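**Hands wanted – home robot build, Clindcombe workshop**

Posted June 8, 2018

Looking for people to help with the arm. Unpaid, evenings mostly, tea and parts cupboard included. Read the whole thing before you write please, it's not that long.

What it is: the Balusska arm, a bench robot that takes old desktop PCs apart. Screws, knobs, drive cages, cables. Home project that outgrew the home, so now it lives in the shared shop at Penry Yard, back bench, next to the bandsaw (yes it's dusty, yes we cover it). Fingers are on, wrist camera is on, the motion code runs. What we're short of is people.

Need two kinds:

**1. Bench people – 2 spots**

You sit at the bench and do the teardown by hand while the arm is in close and the wrist camera records. Then you do it again slower. Then you guide the arm through the same move. You should be OK with:

- having worked inside a PC before, any PC, doesn't matter how old
- small fasteners, thumbscrews, clips that don't want to let go
- repeating one boring step a lot of times
- stopping when told to stop

No coding needed for this one. Long sleeves get rolled up, rings and lanyards off, hair tied back. Those are shop rules and they go for everybody.

**2. Somebody for wiring and code – 1 spot, maybe more**

Python, enough C to fix a serial driver that somebody else wrote badly. Crimping. You'll inherit a Seretti motor board with a homemade harness and my notes, which are in pencil. Would be great if you know hand-eye calibration, ours drifts and I've run out of ideas. If you only know half of that, write anyway.
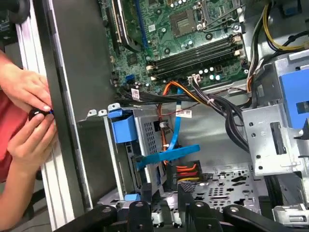
*Knob in hand at the case edge, gripper fingers at the bottom. Wrist camera view.*

Cables are the hard part right now. Drive cages are fine, they're stiff and they stay where you left them. A flat data cable doesn't. The arm gets hold of one and pulls the whole bundle along with it, so for now a person clears the wiring first and the arm does the metal. Want to change that by December. Your ideas welcome – especialy if you've done anything with soft grippers or finger pads.

**Time**

One evening a week minimum, 2 if you can. Sessions start at 7 and we're out by 10, building gets locked. Bench people: please commit to at least a couple of months, it takes a while to get fast and I can't retrain somebody new every other week.

Goal is 100 full teardowns recorded by the end of the year. We're not close.

**Money**

None for your time, sorry. Parts budget is $400 for the rest of the year and most of that is already spoken for (bearings, a spare motor). You don't need to bring tools but bring your own driver if you're picky. Shop membership is covered for anybody who sticks with it past the first month. Recordings and code go up under an open license, your name goes on it if you want it there. Your hands will be in the video, faces stay out, and if we slip up we cut that part.

**Also wanted, no commitment**

Dead desktops. Full size cases best, laptops no thanks. Take your hard drive out first or tell us and we'll hand it back. No monitors, no printers, we have no room for for them. Drop off during shop hours, leave it under the back bench with a note saying Balusska.

**How to apply**

Write a few lines and pin them to the board by the Penry Yard door, or leave them in the Balusska tray at the front desk. Say:

- which spot
- which evenings
- last thing you took apart and whether it went back together
- phone or email, legible!!

No resume. Must be 18 or over, insurance thing. Come by and try it for an evening before you say yes, I'd prefer that. The door sticks – push low.

Spots stay open til filled. If the notice is still up we're still looking.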